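Studio Notes: Multichannel Room Reopens With New Routing

The multichannel listening room on the second floor is open again for booking from 15th March. Work began in December, when the old patch bay was pulled and the speaker lines were tested one at a time. Two of the rear lines had intermittent shields and were replaced end to end. The others were re-terminated and labeled at both ends.

The room now runs from a Breramier interface feeding the ring directly. The analog mixer that used to sit between the computer and the amplifiers has been moved to the editing suite. Level is set in software, and the amplifier gains are fixed and taped. Please leave them where they are. If a channel seems low, run the noise burst from the Tultine session template before changing anything in your own project.

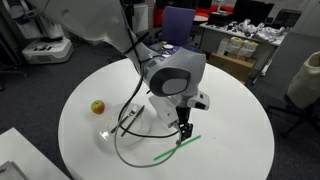

Channel order has also changed. Numbering starts at front left and proceeds clockwise, with the subwoofer last. Sessions made under the old layout will open without an error but will play to the wrong speakers. A remapping preset named Kong is stored in the shared templates folder — load it on the master bus, not on individual tracks. Pieces mixed in stereo need no adjustment.

The first work completed on the revised system is "Milix" by Han-gyeol Heo, a fixed-media piece built from contact microphone recordings of radiators and stairwell railings. Heo filtered most of the source material below 800 Hz and kept the upper range for short clicks, which move between adjacent speakers at irregular intervals. The piece was first mixed on headphones with a binaural decoder, then rebalanced in the room over several evenings. Heo reports that the low material needed far less gain on speakers than the headphone mix suggested, and that the clicks needed more.

"Milix" will play on a loop during open listening hours this month. Seating is limited to the center of the ring, where the image is most stable.

Bookings are made in blocks of 90 minutes through the usual form. Allow 5 minutes at the end to close your session, mute the outputs and power down the amplifiers before the interface. Reversing that order sends a loud transient to the ring. Calibration readings are posted inside the rack door.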